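4.2 Shadow randomisation in Zamel

We were keen to find out how far lighting alone could carry a policy, so we built the Nemmont split: 1,620 simulated episodes under 4 light positions, with tabletop clutter drawn afresh each time.

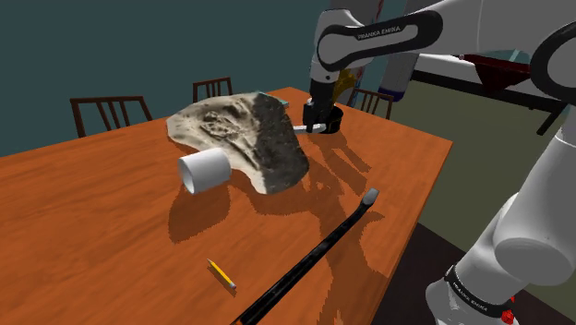
Figure 3. Side and wrist views in Zamel.

Object poses come from Rornar and are left untouched between lighting conditions. Any change in grasp success can then be put down to the light, and we were delighted by how clear the effect was.
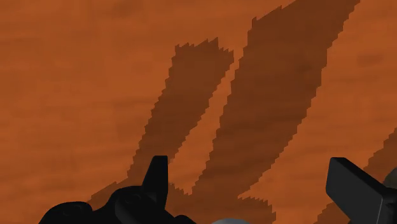
Training on all light positions raised success on the Pathak test set by 26 points. We had feared that coarse shadow maps would spoil this. The stepped edges of the gripper's shadows are plain in the wrist view, yet smoothing them changed very little.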